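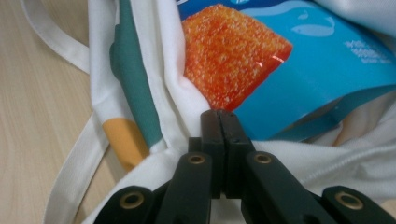
Packing lollies in a cloth tote so they don't get crushed or melt?

Posted by Mavis Obi, 28th July

Hello everyone. I am preparing small welcome bags for the new families in our language club. Each family gets one white cloth tote, the simple kind with two long straps, and inside I would like to put a bag of sugar-coated lollies, a tea towel, a small notebook and a jar of jam. I have 25 totes to fill and the lollies are already bought.

My difficulty is that the tote has no shape. When I put the lollies in first, they slide into a corner and the jar sits on them. When I put them in last, they stay near the top, which looks nice with the bright packet showing between the folds of the cloth, but if somebody picks up the bag by only one strap, everything falls on the table. I did this two times already in my kitchen.

Also the totes will travel in the boot of my car for 3 hours to Karkeo, where we have the lunch. It is winter now but the boot becomes warm when the sun is on it. Will the sugar coating become sticky? The packets are closed, I will not open them. And should I iron the totes? They came folded very small and they have many creases.

Thank you in advance, and sorry if there is already a thread for this. I searched but found only gift boxes.

bondetti_fan

Sealed packets will be fine in July. I wouldn't worry unless you leave them in the car over summer. Skip the ironing, nobody looks.

Petra in Lyons Street

I do not agree about the ironing, Mavis. A cloth tote with hard creases doesn't open properly at the bottom, and then the jar cannot stand. I made 168 of these for our school fete in March (never again by myself) and I learned to do it in this order.

Iron only the bottom part and the sides, with a little steam. The straps you can leave. If there is a print on your tote, turn it inside out first.

Cut a piece of cardboard a little smaller than the bottom of the bag and lay it inside. Cereal boxes are good enough. The jar goes on the cardboard, in the middle, and the tea towel goes around the jar like a scarf. Now the jar will not move so much and it cannot knock on anything. The notebook stands against the back side.

The lollies go last, on top of the towel, with the front of the packet looking up. Don't push them down. A packet has some air in it, and if you press it between hard things the seam can open. Then you will have sugar in the whole bag, and it is not easy to shake out from the corners of the cloth.

For the straps - tie them together loosely with a piece of wool or ribbon, just above the opening. So people take both straps at once and the bag cannot tip. It also looks more like a present.

In the car, put the totes standing up in a washing basket or a big carton, 6 or so in each, close enough that they hold each other. Please don't lay them flat. For the warm boot, I would put a light-coloured blanket over the cartons, or carry the lollies separately in an esky without ice and put them in when you arrive. With ice you can get moisture on the packets, and the paper of the notebook will not like it. Soft lollies get sticky inside the packet when they are too warm, and they go into one big piece. You can still eat them, but for a gift it is a pity.

If you have any jam jars from Bulico with the tall lid, check that the notebook is not shorter than the jar. Mine was, and it kept sliding under the towel.

Mavis Obi

Thank you Petra, this is very clear. I tried one bag with cardboard this evening and it stands by itself on the table. I have only green wool at home but I think it is okay. The lollies I will take in the esky.

Tess W

Might be worth writing the ingredients on a card too, if there are little kids or anyone who doesn't eat gelatine. We had to swap a few bags at ours.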